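Getting Your Storage Bins Clean, Sweet-Smelling and Useful Again

7 min read
512 shares

Every August I get the same itch, usually at five in the morning when it's still cool enough to work in the garage with the door up. I make coffee, I put on the shoes I don't care about, and I start pulling out bins. Storage bins, feed bins, the recycling bin, the long one that holds the sleds and the tomato cages. We own far too many of them (my husband would tell you so before you got your coat off) but I do love a good bin, and most of the ones in our garage are older than our youngest.

They get awful, though. Grit in the corners, a sour smell you can't place, a sticky ring where something leaked two winters ago. So I've written down what I do, and what my neighbor Lucimara Lins does, which is often better.

Start dry

Don't reach for the hose yet! Tip the bin on its side, knock the bottom with the flat of your hand, and sweep it out with an old hand broom. A stiff paintbrush gets into the seams. If you wet all that dust first you'll have mud, and mud goes straight into the corners and sits there laughing at you. I do mine over a flattened cardboard box so I can fold the whole mess up and carry it to the trash.

The soak

For plastic bins I use hot tap water, a good squirt of dish soap and half a cup of baking soda. Fill it about a third of the way, slosh it around, and go have breakfast. When you come back, most of what was stuck will push off with a nylon brush. Old tape glue is its own misery – rub a little cooking oil on it, wait, then wash the oil off with more soap.

For smells, plain white vinegar on a rag, wiped over the whole inside and left to air. Never mix vinegar with bleach, please, not even a splash, and don't use one right after the other either. If vinegar doesn't do it, crumple up newspaper, fill the bin, put the lid on and leave it for 3 days. Lucimara swears by used coffee grounds in an open jar, and I will admit her Christmas bins smell nicer than mine.

Metal bins and worn coatings

Go gently with metal. Skip the steel wool, wash with a soft cloth and soap, and dry it right away with a towel you don't mind ruining. Look along the bands and rims first, where a coating takes the most rubbing and starts to wear through in patches.

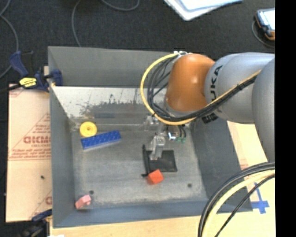 Scuffs, and when to leave them alone

A scuffed floor is no reason to throw out a bin. I spent a whole morning once trying to polish the bottom of an old gray tote with toothpaste, and all I had at the end was a minty tote and a sore shoulder. Scuffs don't hurt anything. What you want to watch for is cracks, most of all where the wall meets the floor, and handles that have gone white and bendy. A cracked bin can still hold pillows or gift wrap, but don't ask it to carry canned goods down the basement stairs.

If you're storing something that scratches easily, lay an old bath towel in the bottom. Shelf liner works too, cut a little large so it curls up the sides.

Putting things back

Make sure the bin is bone dry before the lid goes on. I leave mine upside down on two broom handles overnight so air gets under. Then heavy things at the bottom, soft things on top, and stop before you think you need to. I try to keep anything I'll lift by myself under 50 pounds, and these days I'd be happier with a good deal less.

Label the end of the bin and the lid both. Lids wander. I use masking tape and a fat marker, and I write what's in there in plain words, "extension cords and the good flashlight," that sort of thing. My label maker is in one of the bins somewhere.

3 comments

Wellington Amaral
The newspaper trick worked on a cooler that had been closed up since our fishing trip. Took two rounds but my wife let it back in the house.

Josué Barros
Would you use the vinegar on galvanized? I did mine last year and it left dull spots.
 Reply: Good catch, Josué – keep vinegar off galvanized, it can eat at the zinc. Dish soap and a quick dry for those.

Ismael Quintana
I put a strip of painter's tape on the lid and list what I take OUT too. Saves me digging for the tree stand every year.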